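I've been going back and forth on grippers for the sim setup again. Short version: I'm probably keeping the Bultusora fingers, at least on the right arm.

The Sial ones looked great on paper. They open up to 100 mm, and the files loaded into Driltitz without a fuss (a first for me!). But I ran 30 tries with each on the stone corner level, which is my mean one – tight walls, tiny counter, small stuff to grab – and Sial managed 12 fewer clean picks. I think it's those chunky tips. 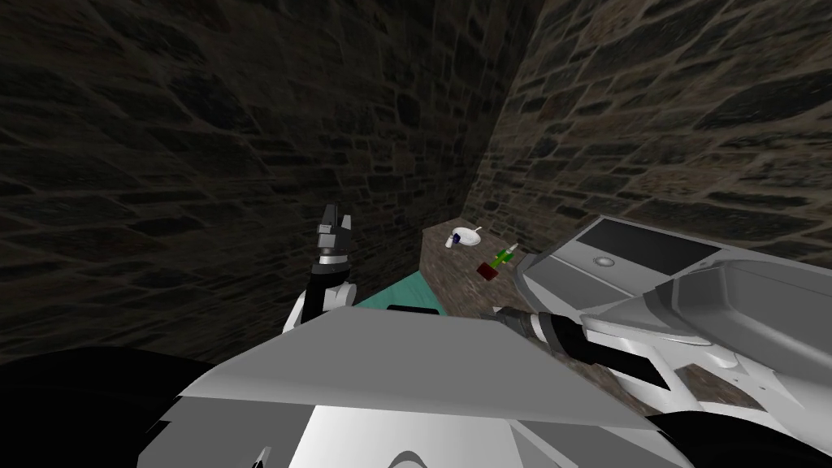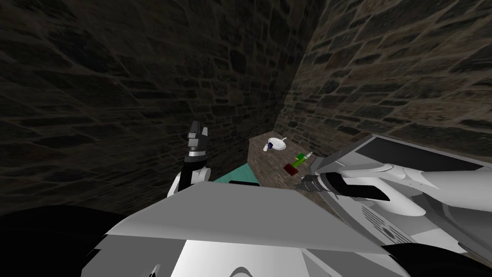
Stone corner level, right arm down by the little counter, left arm up out of the way

I dropped the closing speed to 70 percent and that helped both of them a bit. The wrist angle still bugs me, though. Come in too flat and you shove the red block before you've even started closing.

Next up is the Cidby controller, which I've had sitting in a folder since October. If anyone has it working with two arms, please send me your settings, mine just twitches.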